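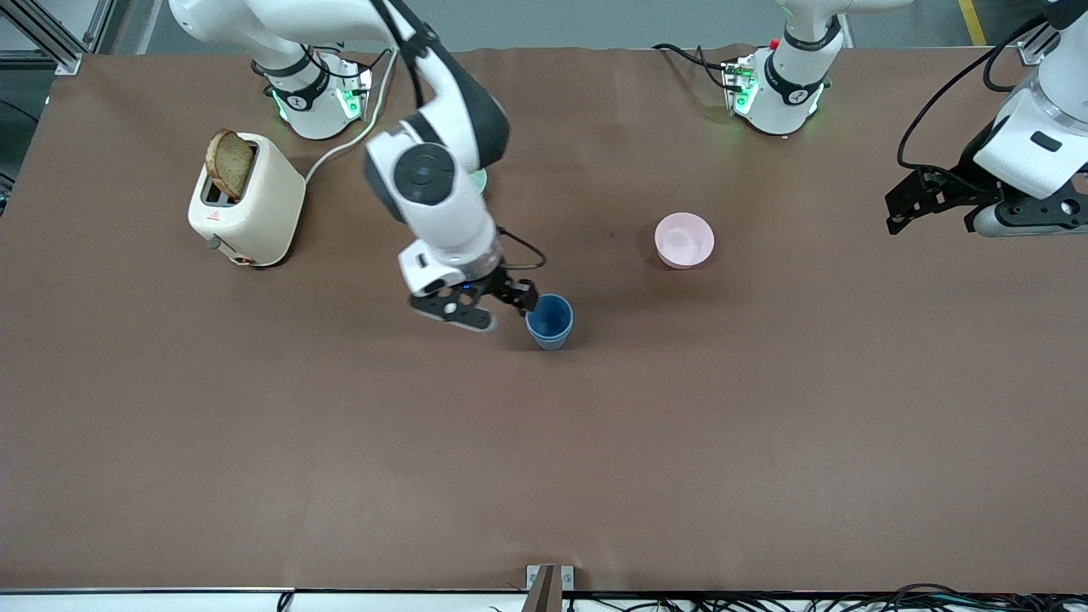

A robot ought to be able to tell you when it is about to drop your breakfast, according to one early reader of the new Sterkovley method, who added that most people can't manage it either.

HALTHAM, April – Prolaleo, the robotics research group, today released results for Sterkovley, a training method that teaches two-armed robots to put a number on their own doubt before they close their fingers on anything.

Most grasping software is a confident sort of guest. It reaches, it squeezes, and it learns of its mistake at the same time as the crockery. Sterkovley adds a short check just before contact. If the robot rates its chances as poor, it backs off, shifts its grip and tries the approach again.

The group ran 1,140 grasp attempts on ordinary kitchen items, cups and bowls among them. The robots stopped to reconsider 294 times. On review, 161 of those pauses came ahead of a grasp the researchers judged likely to fail. The rest were needless worry, a trait the team had hoped to leave to its own members.

Each check adds about 10 milliseconds to a reach, so a viewer will not notice it. The second approach takes a good deal longer, and viewers have noticed that.

The method needs no extra sensors. It learns from recordings of earlier grasps, good and bad, and the bad ones have proved the more useful. Prolaleo reports a plentiful supply.

Limits remain. Sterkovley judges one arm at a time and has no opinion on whether the two are about to meet. Clear plastic still fools it, and it has not been tried on anything full.

The training code and the grasp recordings, failures included, are available to research labs on request. A version that weighs up both arms together is being developed with the engineering firm Pavlović. Prolaleo has not announced a date for it, and rates its own confidence in the schedule as moderate.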